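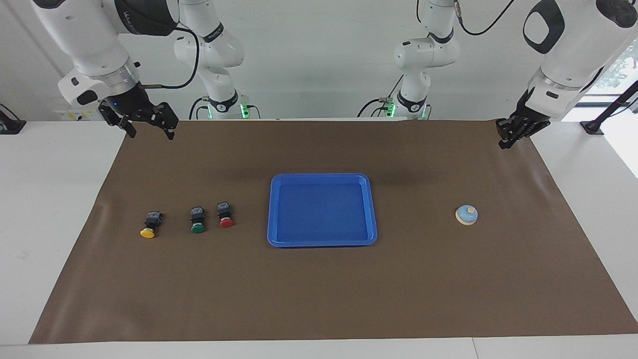 Bench station with both arms at the table, Parville site.

Home | Projects | Reports | Contacts

Progress report: two-arm bench station, Parville

Submitted to the Medeiros workplace program, 10 March 2022

1. Scope of this period

The grant covers one bench station in the switch packing room at Parville and the changes to staffing and training that go with it. Work in this period was on the pick-and-place routine for push-button switches and on the handover between the station and the packers. The conveyor link is outside this report.

2. Station and task

The task uses switches with yellow, green and red caps, placed on a brown mat, and a blue tray. The routine calls for the switches to go into the tray, after which the call bell on the mat is pressed to tell the packer that the tray can be taken. We kept the bell in place of a screen message at the request of the packers, who work facing away from the station.

Switches are set out by hand at uneven angles during trials. Fixed nests were considered and dropped, as they would have added a loading step for the operator.

3. Results

The station ran 2098 trial cycles. Of these, 854 were run with packers present and working at their normal pace, and the remainder outside shift hours. Most stops had one of two causes: the gripper closed on the cap when it should have closed on the housing, or a switch came down on the tray rim. The first is largely cured by a lower approach height. The second is still open and accounts for most of the present stops.

Cycle time is slower than an experienced packer. This was expected and is within the terms of the grant.

4. Effect on the packing team

No positions have been removed. Two packers per shift have moved from sorting to final inspection and restocking. Sorting was the task most often named in past reports of wrist strain, but the period is too short to show a change in those reports.

Points raised by the team:

- Restocking the mat breaks up inspection work more than planned. A larger batch is being tried.
- Pay grade for operators who clear stops has not been settled. Riditz has the draft job description.
- The bell is hard to hear when the sealing machine is running.
- Packers asked for written rules on who may restart the station. These are now posted and form part of the training.

Training takes about 600 minutes per operator, including supervised stop clearing. The first group has finished. Night shift has not started, and its sessions will need cover that is not in the current staffing plan.

5. Changes to plan

The second tray size is moved to the next period. Sullum will supply revised gripper fingers, which are needed before the rim problem can be tested properly. No change to the total budget is requested. A transfer from travel to training cover will be submitted separately.

6. Next period, to the end of June

Fit and test the new fingers. Train night shift. Repeat the packer survey with the same questions as before. Agree the operator job description with Riditz before any further station is discussed with staff.

Related items
Parville bench station: baseline survey of packing staff
Parville bench station: restart rules and stop clearing
Sullum gripper fingers: test plan
Medeiros workplace program: reporting dates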